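4.2 What went wrong with the cloth

I'll start with the fault that cost us the most time. In our Pavgate folding runs, 30 of the 51 stops came from the arm pushing down too hard at the grasp, and I was slow to see why.
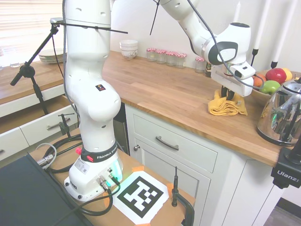 Figure 3. The arm at the counter with its fingers down on the folded cloth.

Ruwan Sheikh blamed the force limit. I blamed the cloth (I still do, a little!). We were both wrong - the height estimate from the wrist camera was drifting, and the planner trusted it completely.
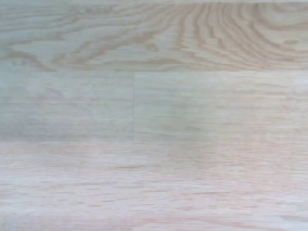 Drift like this grows when the height estimate has little to hold on to. Our method, Weerakoon, matches small patches of texture between views, and it likes strong ones. Curved, looping grain gives it plenty, but the pale, nearly plain boards next to it give it very little, so matches pile up on one side and the plane tilts. Everaldo Caldeira replayed 48 logs and found the tilt in every bad one.
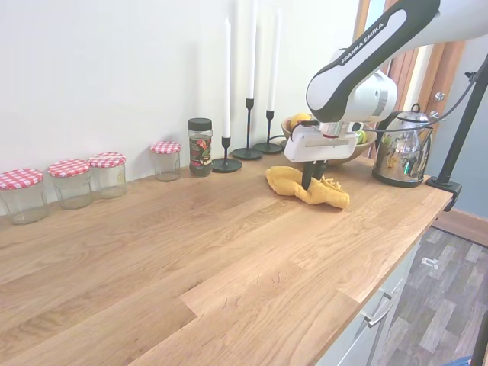
So we now throw out any plane fit whose matches sit on one side only, and the arm backs off 2 cm and looks again. It's slower, and I grumbled about that for most of April, but the hard pushes stopped in our repeat runs. The force limit stays where it was.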